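Skardale's winter clothing swap is back, and the folding has begun

If you have walked past the old Hamada store on a Wednesday evening this November, you may have wondered why the lights were on so late. Inside, and in quite a few bedrooms across town as well, people have been sorting, mending and folding their way through the biggest pile of donated winter clothes the Skardale swap has ever taken in.

The swap opens its doors on Wednesday at 10 in the morning, and Tomoyo Kuroda, who started it in her own garage with two clothes racks and a card table, would like everyone to know that there is plenty for all and no need to line up at dawn (though she suspects a few of you will anyway, and she will have coffee ready if you do).

At last count the group had taken in 400 pieces of clothing, among them 77 sweaters and 36 heavy coats, and bags were still being left at the side door while this was being written. Last winter the whole swap came to 159 pieces, so you can imagine what the back room looks like at the moment. Kuroda laughed when she was asked if she had expected it. "I thought we might get a little more than last year," she said. "I did buy extra hangers. I should have bought a lot more extra hangers."

With the store so full, a good part of the folding has moved into people's homes. Anyone with a free evening can pick up a bag, take it back to the house, look everything over for missing buttons and pulled seams, and bring it back folded and ready for the tables. Most folks seem to end up working on a bed, which makes sense to anybody who has tried to fold a bulky sweater on a kitchen counter. 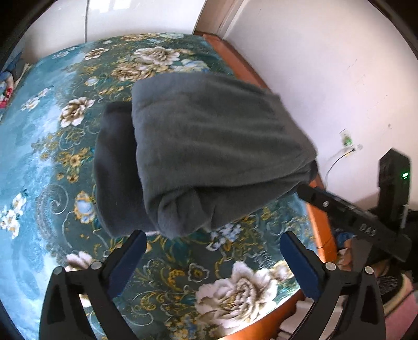 Thick gray folds on a floral bedspread in turquoise and deep green.

Kuroda has her own ideas about how winter things ought to be folded, and she was happy to go through them at some length. Lay the piece face down on the bed and smooth it out with the flat of your hand, starting from the middle. Bring the sleeves in, if it has sleeves, and then fold from the bottom up, loosely. She doesn't like to see thick cloth pressed down hard to make it smaller, and she'd much prefer a plump stack that leans a bit to a neat one full of sharp creases. A few soft wrinkles don't bother her at all. "People are going to pick it up and hold it against themselves anyway," she said. "That's the nice part."

Dark colors have been giving the sorters some trouble this year. There is a great deal of black, charcoal and navy in the bags, and under the yellow lamps at the store they all look very much alike, so the darker things are now being held back and sorted by the front window in the morning. If you are folding at home, Kuroda asks that you put a scrap of paper with the size on top of each dark piece. It saves an awful lot of digging for labels later.

The swap works the same way it always has. Bring something warm that you no longer wear and take something warm that you will, and if you have nothing to bring this year, come and take something all the same. Children's sizes will be on the low tables by the entrance, scarves and gloves will be in the baskets next to them, and the coats will hang along the back wall where there is room to try them on. The long mirror from the Foda dance hall has been lent again, and it has been cleaned!

Blankets are welcome too, as are thick socks in pairs. Please don't bring pillows, shoes or anything that still needs a wash, as the store has only a small sink in the back and no machine.

Anything left over at the end of the day will be boxed up and driven over to Prellell, where the school runs a smaller swap of its own the week after. Kuroda is still looking for someone with a van or a good-sized station wagon to make that trip, and she says lunch is included. You can leave your name at the counter, or on the sheet taped to the inside of the front door.

Contact the newsroom | © Skardale local news. All rights reserved. | Back to top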